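Prumari: hand-held gripper build, project report
Shared workshop, Baxter bench
2019-08-16

Goal was a pair of hand-held grippers we could use to record cloth folding, so the arm has something to learn from. Fingers first, folding second, arm last. Budget 273 dollars, went over a bit.

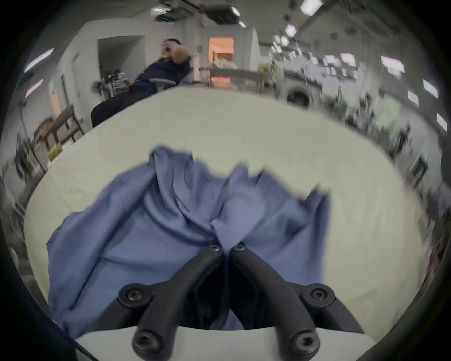
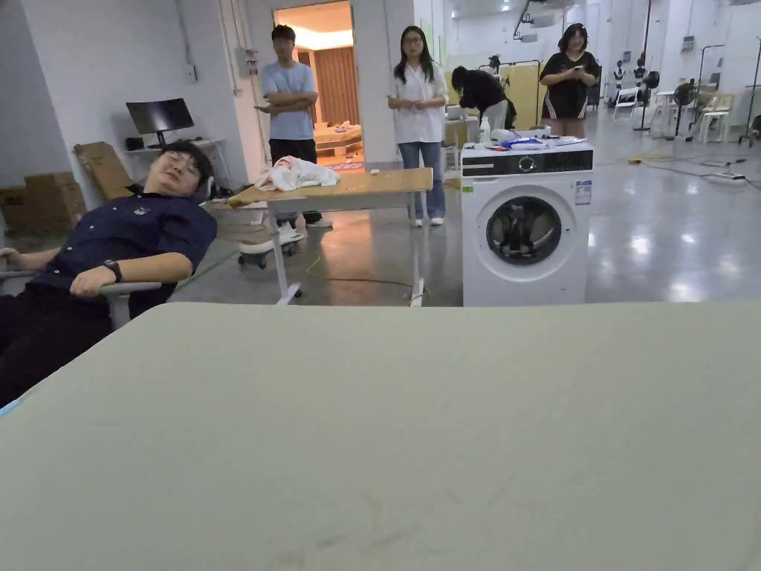
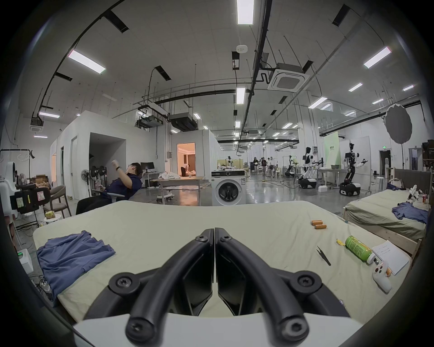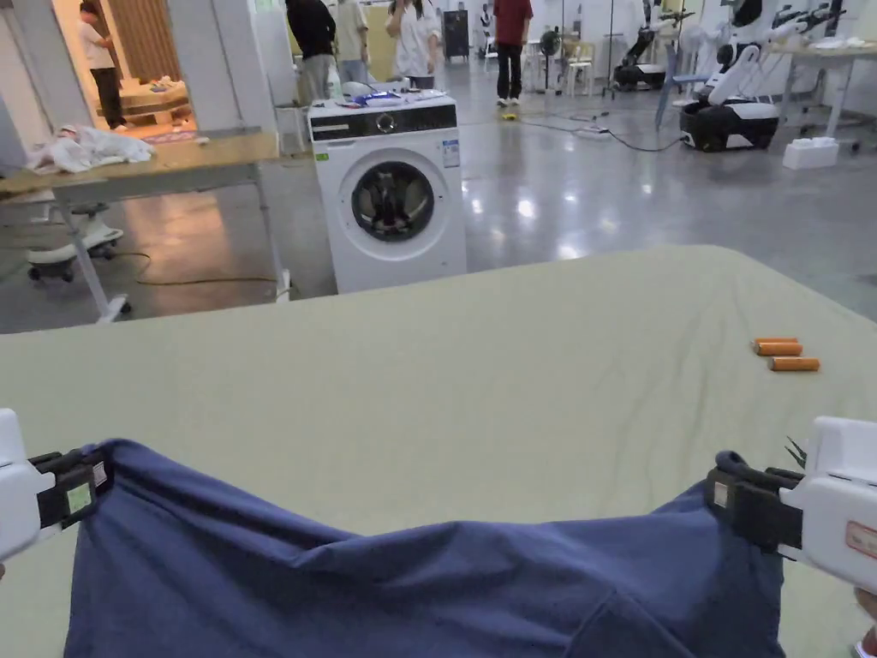 Fig. 1 to 4. Work at the workshop. Grippers in 1, 3 and 4, floor with the washing machine in 2.

Build notes
Fingers are black, curved, held on with screws. First set flexed too much at the pivots so we reprinted them thicker. Colour of the filament didnt matter in the end. Screws kept backing out, threadlocker fixed most of it. Closing force still a guess, spring from Gitden is stiffer than the one we speced.

Recording
Target was 1,000 folds. We have 2,243 short clips but plenty are only a grab and a drop, so not all usable. 28 thrown out for bad sync between left and right. Thin T-shirts are the worst, fingers pinch two layers at once. Thick cloth is fine.

Problems
- Wrist gets sore after a long session, handle needs a rethink
- Cenunora logger drops the clock when the battery is low
- labelling is slow, two of us still catching up

Next
Softer finger pads, lighter base. Arm tests in September if the centre lets us keep the bench. Wiring diagram and parts list go in the apendix.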